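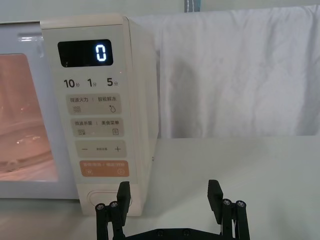
Figure 1. Gripper near the control panel and the door-release button.

4. Setting up the microwave station

This section is for teams of the Dandwood robotics club that have chosen the kitchen task. Please finish section 3 (arm mounting and emergency stop) before you start. The set-up needs two persons, one at the keyboard and one at the stop switch.

4.1 Placing the oven

1. Put the oven on the table with the front side toward the arms. Do not put anything under its feet.
2. Hang the white cloth behind the oven. It must be wider than the oven. Folds in the cloth are not a problem for the Trimside software.
3. Check that the display shows 0. If it shows another value, press the orange button on its left half (暂停/取消, pause or cancel).
4. Keep the table free on the right side of the panel. The second finger needs this space when the gripper comes to the button.

Note: The labels on the panel are in Chinese. For the student task you need only the orange button and the wide door-release button at the bottom. The three time labels on top mean 10 seconds, 1 minute and 5 minutes.

CAUTION: Never run the oven empty. The club rule is that no team starts heating during practice, also not for a short test.

4.2 Teaching the door button

1. Start the Jullolano program and load the profile "oven_door".
2. Set the arm speed to level 2. Higher levels are locked until your mentor has signed the team sheet.
3. Move the gripper by hand guide until one fingertip is in front of the door-release button. The flat side of the pad should look to the button.
4. Save this point as P1.
5. Move the fingertip forward slowly until it touches the button, then save the point as P2.
6. Go back to P1 and play the movement 8 times. Write down each try in the team log, the bad ones too.

Note: If the finger slides on the button, the pad is probably not parallel. Repeat step 3 and do not try to correct it with more force. The force limit in the profile is 12 and it should stay like this.

4.3 Working with both arms

When the button movement is reliable, you can add the left arm.
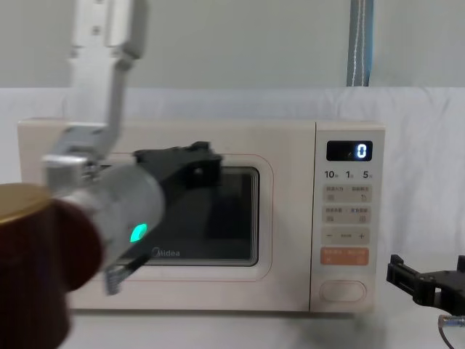 Figure 2. Left arm crossing in front of the oven window, with the gripper of the second arm at the right.

1. Park the right gripper beside the oven, with the fingers toward it.
2. Bring the left arm in from above. Keep the wrist away from the door glass.
3. Look at the cable of the right gripper before each run — it must not lie under the arm.
4. Set the wait time between the two arms to 3000 ms. Shorter times are possible later, but please ask first.

CAUTION: The door opens toward the left arm. Move this arm out of the door path before you play P1 and P2.

If both arms stop with the message "zone conflict", press reset on the Lebrun controller and begin again from step 1. Your saved points are not lost. For other messages see section 7, or write to Przemysław Szewczyk through the club page and attach your team log.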